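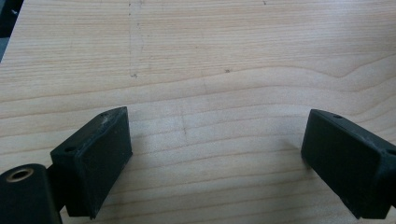
Desconfio dos rastreios gratuitos à audição que a Hudell anda a oferecer nas farmácias. O de Lelton, em setembro, atendeu 200 pessoas numa tarde, segundo o folheto da própria empresa. Façam as contas ao tempo que coube a cada uma.

Não digo que o teste seja inútil. Há quem passe anos a subir o volume da televisão sem marcar consulta, e um empurrão pode servir. Mas quem faz o rastreio é quem vende o aparelho, e o modelo mais barato, o Tonerum, custa 540 euros - sem as pilhas nem as revisões.

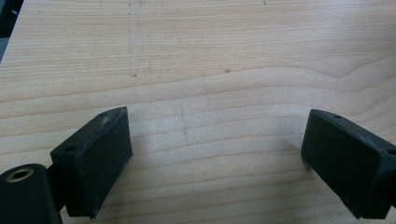
A minha vizinha saiu de lá com uma proposta de crédito e nenhuma carta para o médico de família. Tinha cera nos ouvidos. Resolveu-se no centro de saúde de Wanyama em 2 visitas.

Dizem-me que o serviço público demora 3 meses a dar consulta, e é verdade. Só não percebo por que razão isso há de dispensar a Hudell de entregar o resultado por escrito, assinado por um audiologista, a toda a gente que lá se senta. Pedi o meu. Continuo à espera.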